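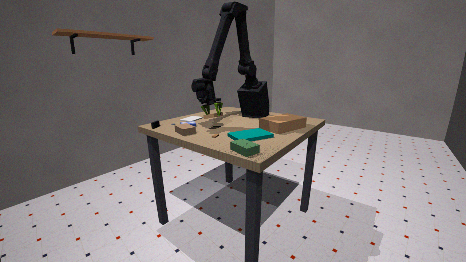
I got to the Mollah town hall late, so I missed the prayer and most of the roll call, but I was in my seat by the time they got to the pay item. If you work for the town, you've been waiting on this one since last spring. The council had moved into the small side room while the main chamber gets its new ceiling, and I'll say it's a tight fit. A square wooden table on dark legs takes up the middle of a small room and everybody has to work around it, you know the kind, and that's pretty much how the whole evening felt to me. People were standing out in the hallway with the door propped open.

What they passed, four votes to one, is a raise of $80 a month for every full-time town employee, starting with the first paycheck in June. That covers 129 people -- road crew, water office, library, the clerks, the two women who run the dog pound. Part-timers get nothing this round, and I heard plenty of grumbling over that on the way out.

Councilwoman Clementina Caldeira wrote the measure and you could tell she was pleased. She told the room she'd gone over payroll herself and found people with 15 years on the job making less than new hires over in Grodine. "We train them and then we wave goodbye to them," she said. She got a big hand for that, mostly from the water office folks in the back row.

The one no vote came from Osian Owen. He said he's fine with the raise and wants it paid for some other way. The money is coming out of the street repair fund, and Owen represents the Collel side of town, where (take it from somebody who drives it every morning) the potholes are something else! He asked for a one-month delay so the finance office could look at selling the old bus garage. Caldeira said the garage has been "about to sell" for as long as she's been on the council. The delay didn't get a second.

There was also a one-time bonus of $400 in the first draft, meant for anybody over 55 who has been with the town ten years or more. That got pulled before the vote. The town attorney thought the age part could get us sued, and he'd like to see it rewritten around years of service alone. Caldeira says she'll bring it back before the summer break.

I caught one of the road crew guys by the water fountain afterward and asked what he thought. He said $80 is a tank and a half of gas and he'll take it, but he'd like to know who's filling the potholes if there's no money for asphalt. Fair question, I thought -- he's the one with the shovel.

The mayor still has to sign, and he says he will. Next up is the Memileck sewer extension, with a public hearing at 6:30 p.m. in the same side room. Get there early if you want a chair.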